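Tiltano 桌面升降架 安装与使用手册
第三章 安放、走线与首次升降

开始之前，请确认第二章的框架已经拧紧。如果您是直接翻到这一章的，我们理解，大多数人都这样，但框架不会因此自己拧紧。

本章需要两个人，用时不到一部电影。工具：随附内六角扳手、卷尺、一支铅笔。电钻请先放回去，用到它的是第四章。
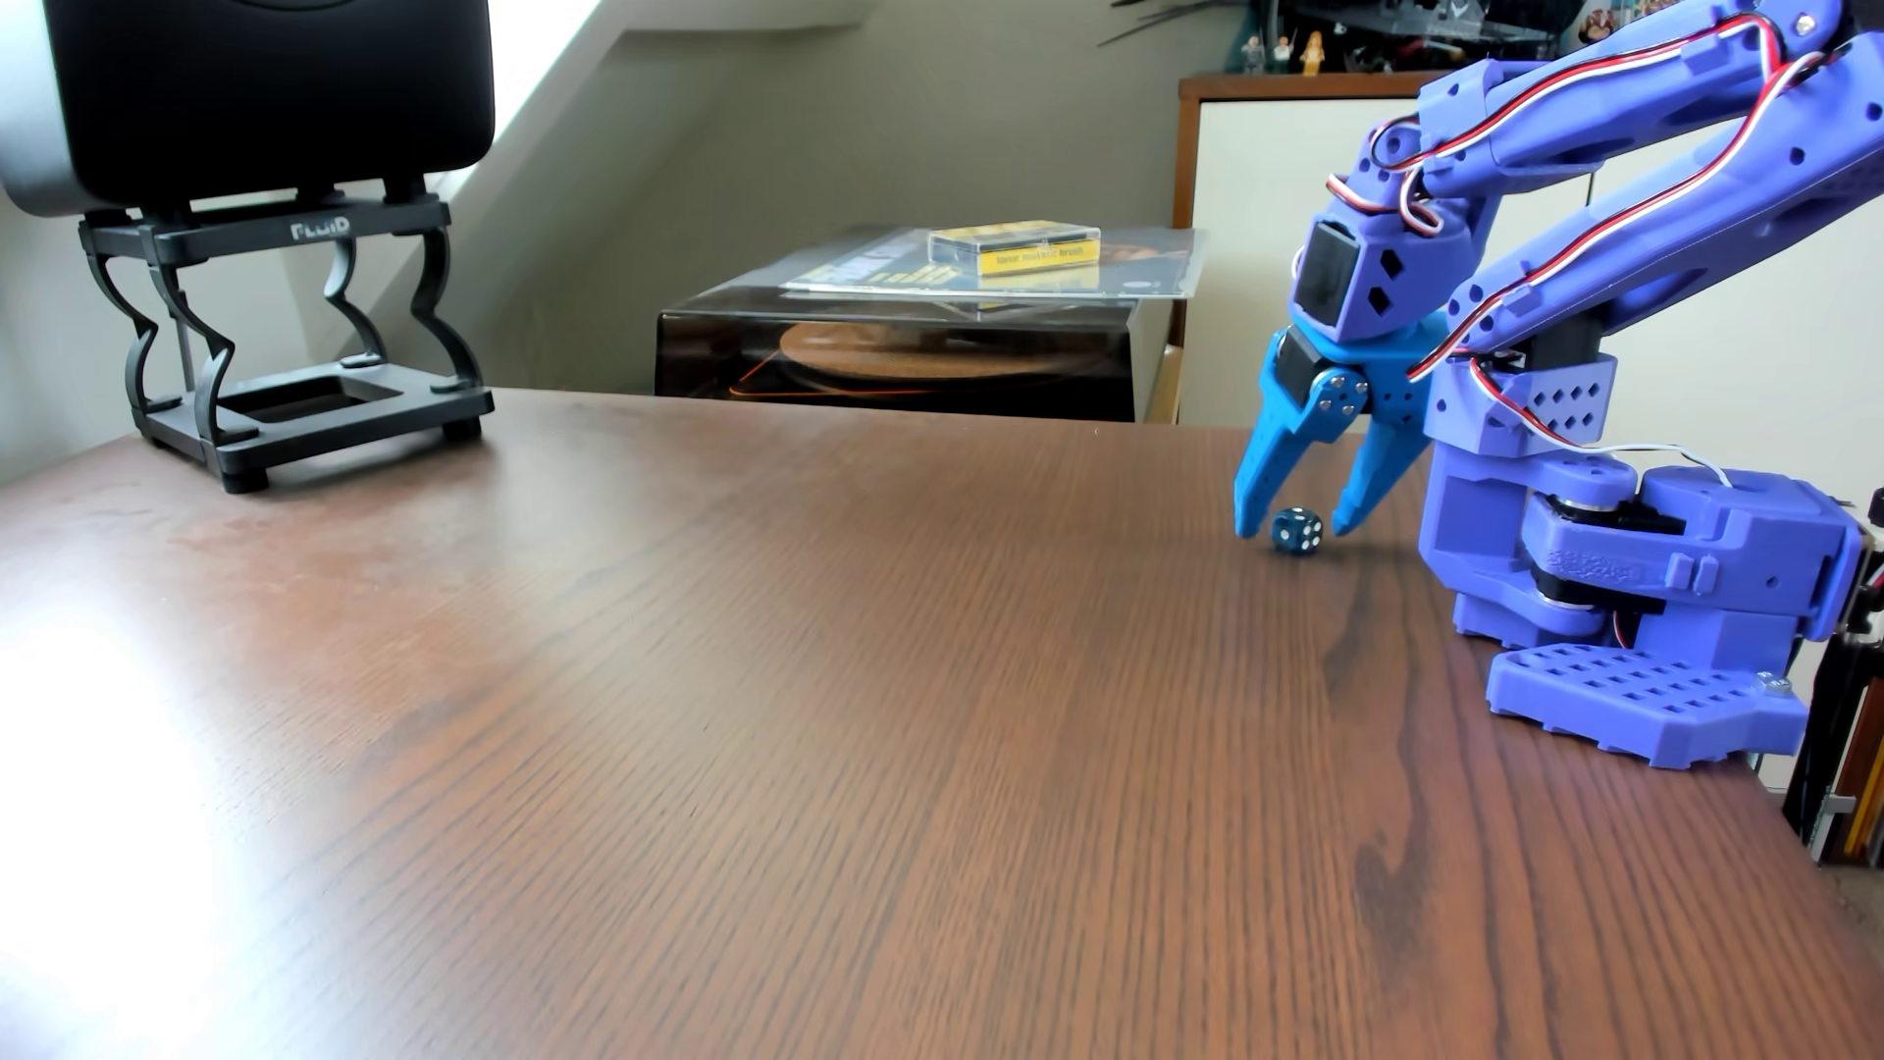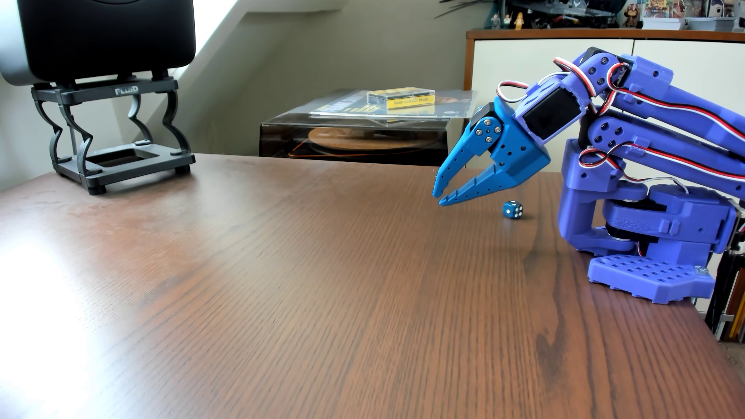

3.1 选择桌板

Tiltano 不附带桌板，您可以沿用旧桌子的台面。桌板厚度不足 18 毫米时，随附螺丝会从正面冒出来，届时您将拥有一张很有个性的桌子，保修部门则会拥有您的一封来信。木纹明显的台面，比如两张图里那种，铅笔记号很容易混进纹路里，请改用美纹纸胶带贴出定位线，完工后撕掉。玻璃和石材台面不适用于本产品，再厚也不适用。

3.2 安放桌板

1. 在地上铺一条旧毯子，将桌板正面朝下放好。
2. 量出桌板长边的中点，贴上胶带。请用卷尺量，目测的中点通常只在目测者看来是中点。
3. 两人合力将框架倒扣在桌板上，横梁中线对准胶带。
4. 检查四周余量。框架边缘距桌板边缘不得小于 53 毫米。
5. 用手旋入全部螺丝，先不要拧紧。
6. 按对角顺序逐个拧紧，到拧不动为止。拧不动之后请不要再证明什么。

注意：翻转桌子时，两人各抬一侧横梁。抬桌板边缘会使螺丝孔受力，抬升降腿则会使关系受力。

3.3 走线

升降桌每天上上下下，线缆也跟着上上下下。我们收到的“电机故障”报修里，相当一部分最后查明是显示器电源线短了一截。

1. 将控制盒卡入横梁右侧的卡槽，听到一声响即可。没听到响，就是没卡上。
2. 将两条腿的电机线分别插入 M1 和 M2。插反不会损坏设备，但第一次升降时显示屏会给出 E7，请断电后对调。
3. 用扎带将线束固定在横梁下方，每隔 300 毫米一处。
4. 连到墙上插座的那根电源线，请在桌子升到最高时留出余量，然后再加 100 毫米。
5. 剪去扎带尾端。剪口朝内，您的膝盖会在某个星期一感谢您。

小心：不要把线缆从升降腿的伸缩缝旁边穿过。那条缝看上去很宽敞，那是桌子升起来的时候。

关于插线板：可以装在桌板下方，但必须用 Jadell 托架或同尺寸的金属托架固定。双面胶在冬天表现不错，到了六月就不一定了。

3.4 首次升降（复位）

复位让控制盒认识自己的高度。不做复位，桌子仍会动，只是它对“最低”的理解与您不同。

1. 移走桌下的抽屉柜、垃圾桶和宠物。
2. 接通电源，显示屏出现三条短横线。
3. 按住“下”键不放。桌子会缓慢下降，到底后轻微回弹一次。
4. 继续按住 7 秒，直到显示屏出现数字。
5. 松手，按“上”键升到最高，再降回您习惯的高度。

如果第 4 步中途松手，请从第 3 步重来。桌子没有记仇功能，次数不限。

3.5 存储高度

手控器有三个记忆位。调到合适的高度，按“M”，再按数字键，听到一声短响即存储成功。建议 1 号存坐姿，2 号存站姿，3 号留给与您共用桌子的那位，免得对方覆盖 1 号。

坐姿高度以手肘自然下垂、前臂与桌面平行为准。站姿同理，不过请穿上您平时在家穿的鞋，赤脚测出来的高度只适合赤脚的您。

3.6 常见情况

桌子升到一半停住：防撞功能已触发。检查上方搁板和后方窗台，然后按“下”键退回一点。

两侧高度不一：重新复位。仍不一致，请检查地面。我们的测试员普拉卡什·查科曾为一张歪桌子换了两套电机，最后换掉的是一块地砖。

显示屏不亮：请先看插座开关。热线同事希沃特每次都会先问这一句，她不是在怀疑您。

连续升降后没有反应：电机正在休息，请等它休息完。反复按键不会缩短时间，这一点和电梯相同。

桌面较重时，升降速度会略慢，属正常现象。桌脚垫的调平方法与台面开孔见第四章，现在可以去拿电钻了。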